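Mellor opens parts-sorting benches to repair trainees
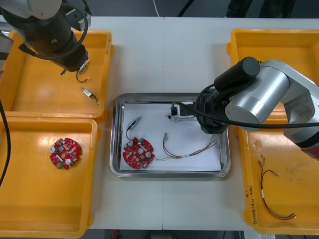

Emoteo today announced the opening of its small electronics repair and kitting room in Mellor, where trainees will learn to sort, identify and set out components before any assembly work begins. The program has been developed with Mimine, a supplier of teaching materials to vocational colleges, and is offered to adults returning to the workforce as well as to school leavers. Each exercise is organised by tray. Yellow plastic trays hold individual parts, such as a round red circuit board with its silver capacitors and green connector, while a stainless steel tray lined with white paper serves as the layout area for a board, its sensor and a wire harness in red, brown, yellow and green.

The introductory course runs for eight weeks, with two sessions a week, and is open to up to 3 learners per bench. Participants will practise recognising connectors, checking leads for damage and recording missing items on a parts sheet. Soldering is not covered at this level and is taught in the intermediate course.

"Poor organisation at the bench is a common cause of wasted labour in small repair workshops," Emoteo said in a statement. "A board that has been set out with the correct harness and sensor can be passed to the next person without a second search through the drawers."

Mimine has supplied the printed parts sheets and a colour guide to wiring. Both will be licensed to partner colleges at no charge during the first year of the program. A second room, in Ota, is expected to open once fit-out is finished.

Applications for the July intake are now being accepted. Prospective learners do not need previous experience in electronics. Enquiries about group enrolment and access requirements should be directed to the Mellor enrolment desk.

About Emoteo
Emoteo provides practical training in electronics handling, repair and stores management.

Related releases
Mimine colour guide to wiring: revised edition available
Fit-out begins at Ota training room
Intermediate soldering course: dates and prerequisites

This website uses cookies to analyse traffic and remember your preferences. Accept all | Manage settings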